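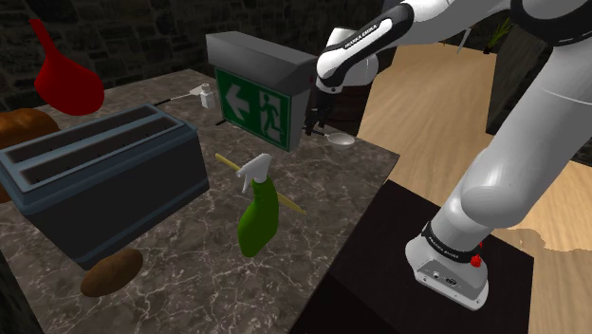 Thoa Kiều told us after her first order that she had sent the same drawing to four shops, and ours was the only one that called back to ask what the part was for. She has been a customer ever since, and that phone call is still a fair picture of how we work.

Apr 5, 2019
By the Cotholm office

Cotholm is a contract manufacturer. We cut, bend, weld and machine metal parts, and we put those parts together into finished assemblies for companies that would prefer to design and sell their products and leave the making to someone else. Most of our orders are between 50 and 2,000 pieces. We do take single prototypes, usually when there is a production order likely to follow.

The company started in a rented unit in Saltberg with 3 people, one press brake and a used vertical mill. The early work was brackets and enclosures for local equipment builders. When those customers began asking for the whole cabinet, wired and tested, we learned to do that too, and assembly is now the larger part of the business.

Today we have 171 employees at two sites. Saltberg is still where the machining and sheet metal work is done. Vematbridge handles assembly, final test, packing and shipping. A truck runs between the two twice a day, so a part that is machined in the morning can be on an assembly bench the same afternoon.

The Vematbridge site came to us when we bought Karpenko, a family firm that made control panels. We kept the building, the staff and most of the customers. The Karpenko name is still on some of the older drawings, and if you have a panel with that name on the door, we can supply spare parts for it. Please have the serial number ready when you call. It is stamped on a plate inside the door, on the hinge side.

Last year we shipped 3,889 orders to customers in 51 industries, if you count industries the way our accounting software does. The largest groups are packaging equipment, laboratory instruments, food processing and water treatment. We don't make consumer goods and we don't have a product line of our own, so we are never competing with the people we build for.

Every job has a project manager, and that person stays with it from quote to delivery. If the drawing changes, the project manager is the one who stops the floor, checks what has already been cut and tells you what the change will cost – before we go ahead with it. Quotes are normally back within five working days. Assemblies with a long bill of materials can take longer, mostly due to waiting on prices for purchased parts.

First pieces are measured against the drawing and the report goes out with the shipment. We can hold finished stock for you at Vematbridge and release it in smaller lots.

In July we take on apprentices in machining, welding and electrical assembly. The program is paid and lasts three years. No experience is needed, but applicants should be comfortable with basic shop math and reading a tape measure. Several of our supervisors came in that way.

Customers are welcome to visit either site. Call the office a few days ahead so we can have your project manager there, and wear closed shoes – we have safety glasses at the front desk.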